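Second arm now or wait for the new budget?

arivas_lab
Posted June 2021
Hello all. We are a small group and we have one arm from Arkau. I must send the equipment plan for next year and 3,000 is left in the current one. Canthorpe offers us a used second arm for that price, without gripper. Is it wise to take it, or do I keep the money for spare parts? Thank you in advance.
Ainhoa Rivas

pustmont_user
Take the arm. Left over money gets taken back, at least in my place.

E_Montoya
I do not agree with this. Without gripper it is not an arm, it is a heavy lamp. Ask Canthorpe first for the price of the gripper and the cable set. We waited 40 days for ours, and the project was standing still.

pustmont_user
You can share one gripper between 2 arms for a while. We did it from February.

E_Montoya
And how many times did you change it in one week? The screws do not like that.

arivas_lab
I asked them. The gripper is extra and they have none in stock.

dam88
My list would start with the small things, which everybody forgets in the plan.

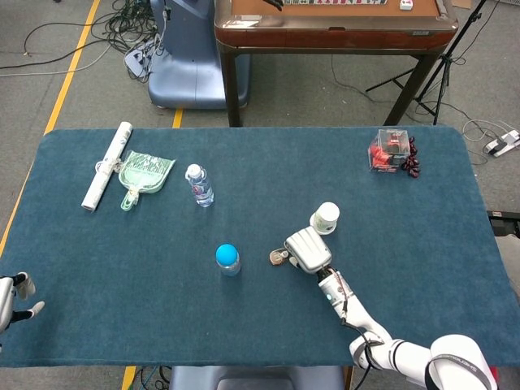 Grippers and fingers are where our money goes, so I put them as a separate line, with one complete spare for each arm. The second line is for objects. If your tasks are with household things, you need variety: a clear bottle is a different problem from a white cup with a lid, and a flat round piece lying on cloth is harder than both. The table cloth goes there too. With this written down I could see what was left for an arm, and it was not much.

E_Montoya
+1 for the separate line.

pustmont_user
I still say buy the arm, objects you can bring from your kitchen.

arivas_lab
Thank you, I will ask Canthorpe if they can hold the offer until the gripper is in stock.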